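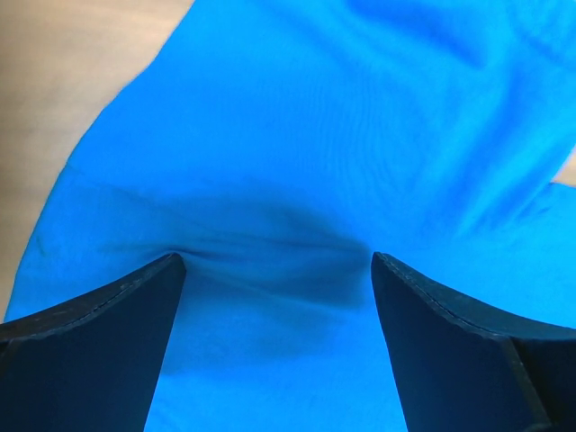

Blue cloth on pale wood.

Search stories Type and press enter

The Night Watchman

The radio said the bowler's shoulder was fine. I had heard that before. In November it was fine too, and he went home from Destonholm with his arm in a sling.

"He'll play," said my brother, who believes whatever the radio tells him.

"He'll carry drinks."

We had paid for two seats at Vustlow, on the side where the sun gets in your eyes. The sign at the gate claimed the ground held 2,882. I'd have put the crowd at 400, counting the dogs.

He played. He walked out last, chewing something, and set his field like a man arranging chairs. The first ball went so wide the keeper didn't bother to dive. My brother clapped anyway.

"Loosening up," he said.

By lunch he had gone for almost 15 an over and the captain had stopped looking at him. Then the tall opener, well set and bored, swung across a full one and lost his middle stump. My brother stood on his seat.

"Well?" he shouted down at me.

I said it was a bad shot. He asked me for the binoculars. I kept them, and watched the bowler walk back to his mark, holding his elbow.

Filed under: Short Fiction, Cricket

We use cookies to remember your settings. Accept Manage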